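Home | News | Business | Technology | Opinion | Contact

Kitchen robots still stuck on the small stuff

14th October

ESTODTON — Pretero says its two-armed kitchen machine will be making simple meals in ordinary homes within 3 years. After a morning at the company's open house in Estodton, that looks like a brave promise.

The company listed 21 chores it wants the machine, called Tian, to handle. They run from wiping a counter to filling a pot, and most are things a ten-year-old does while thinking about something else. Pretero says Tian has been through 800 practice runs since last December. It would not say how many of those ended with the job done and no person stepping in.

That number matters more than any other. A helper that gets through breakfast on most days and leaves beans on the floor on the rest has saved its owner very little. Somebody still has to stay in the room, and a person who has to stay in the room may as well make the toast.

Pretero's answer is that practice will fix it. The company has people go through kitchen jobs with hand-held grippers and plans to teach the machine from the results. The approach may work in time, but it has been the answer at every show of this sort for years, and the jobs on the table have hardly changed.

They are also picked with care. There are no greasy pans in the plan, no drawers that stick, no child asking for something else halfway through. Pretero calls the full list "everyday cooking." Most of it is moving things from one place to another.

Shops are hardly further along. Pristus, a grocery chain with 121 stores, tried a shelf-stocking machine last winter and has not ordered more. Boxes went up well enough, the company said, but bags of rice and anything soft were slow, and staff finished the shelves by hand.

Price is the other gap. Pretero gave no figure for a home model and said only that it would cost "less than a car." Which car, it did not say. Repairs, cleaning and insurance were put off to a later date as well.

One practice table was set with a pot of soybeans, an induction cooktop, a toaster and a sandwich on a plate — a fair picture of how modest the goals still are. 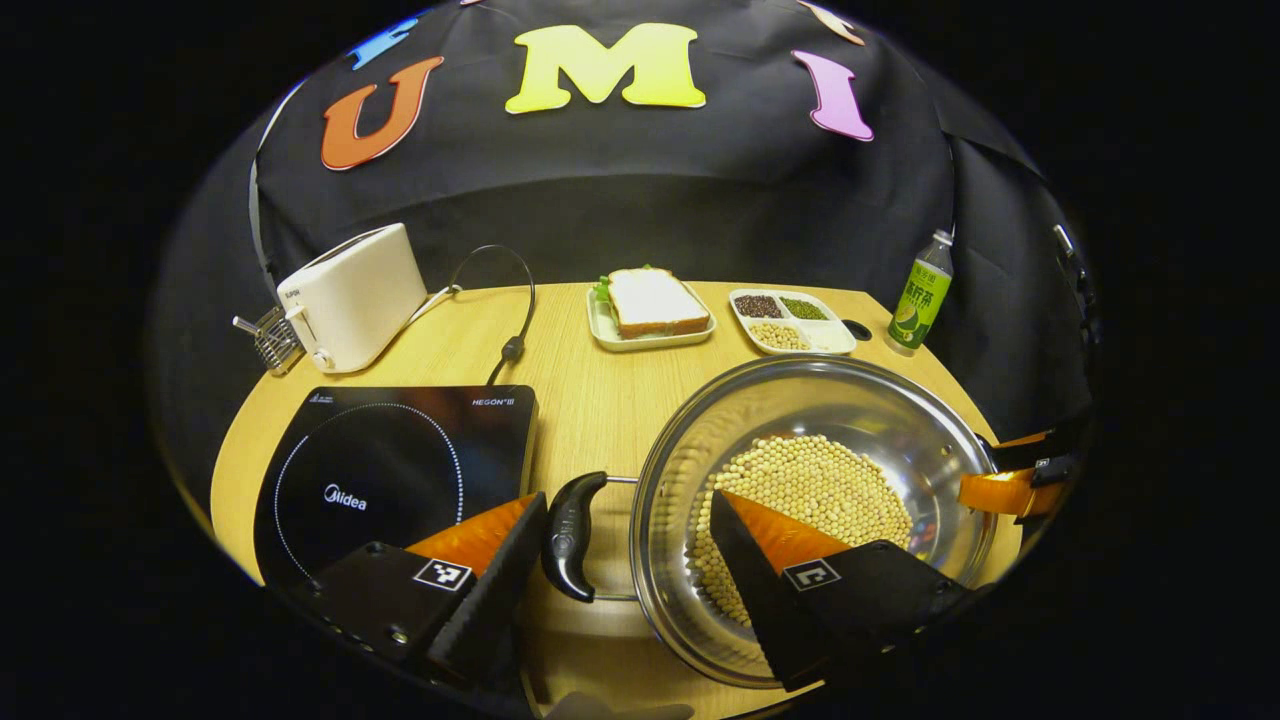

What comes next

Pretero plans another open house in December, and says visitors will be able to choose the chores themselves. If it also gives out the count of failed runs, the trip will be worth making.

Print this story | E-mail this story

Related items
Pristus to keep staffed checkouts in all stores
Robot mowers: a summer of stuck wheels
Estodton council puts off delivery cart vote
Do smart ovens save any time?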